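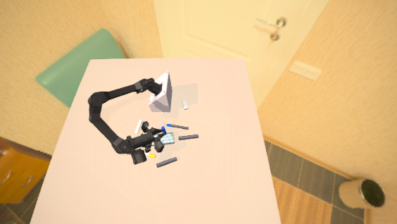

Ticket: planner returns "goal in collision" on valid pick poses, tabletop clutter scene
Component: Gutier (motion planner), Munau (simulation)
Status: resolved, one follow-up open
Priority: normal

Reported
In the clutter scene with the single arm, the planner rejects most pick goals near the middle of the object group. The goals come from the Mäkelä grasp sampler and look fine when drawn in the viewer. Goals out on the clear part of the table plan without trouble. Same result on two workstations.

Steps to reproduce
1. Load the clutter scene with the default seed.
2. Let the arm move to pre-grasp.
3. Request 100 grasps on the dark rods and send them to the planner.
4. Look at the reject reasons in the planner log.

Expected: some rejects, mostly from the neighboring objects.
Got: only 11 goals accepted. The rest fail with

goal in collision: gripper_lower_finger / unknown_body

Log

09:40 Reproduced on the current build. Reject rate does not change with planning time, so this is the goal check and not the search.

09:55 Turned off collision between the gripper and the patterned rectangular piece, as the lower finger overlaps its edge in the camera view and I suspected the padding. No change. Padding put back to the default.

10:20 "unknown_body" is what Gutier prints when a shape has no name in the scene file. Every object in the group has a name. Dumped the collision world and counted the entries against the scene file. The collision world has one more.

10:35 Went back over the render. There is a faint rounded outline on the tabletop between the patterned piece and the small white rectangular object below the block's shadow. It is nearly transparent and easy to take for a shading problem. I had looked past it in the viewer several times.

10:50 Hid all named objects in Munau. The outline stays. It is a body with its alpha set close to zero and no name. Its visual mesh is small, but its collision shape is a box generated from the mesh bounds before scaling, so the box covers a good part of the object group.

11:15 Found where it comes from. The Brarngate import script adds a placeholder for any asset it cannot resolve and is meant to delete it after the second pass. The delete step matches by name. A placeholder with no name is never matched.

11:30 Removed the body by hand and ran the same 100 goals again. No rejects against unknown_body. The remaining ones are all against named neighbors, mostly the marker-like object and the rod just below it – those two lie close together, so that is fair.

Fix
- Import script now gives placeholders a generated name and deletes by handle.
- Scene loader stops with an error on any unnamed collision body. It was a debug message before, on line 1,954 of a log that few people open.
- Viewer draws collision shapes for bodies below the alpha threshold.

Workaround for older builds
Open the scene file, search for bodies with an empty name field, delete them, and reload. Restarting the planner alone does not help – it keeps the cached collision world. Clear the cache first.

Follow-up
Scenes exported in July used the same script and may have the same leftover. Needs a batch check. Leaving this ticket linked until that is finished.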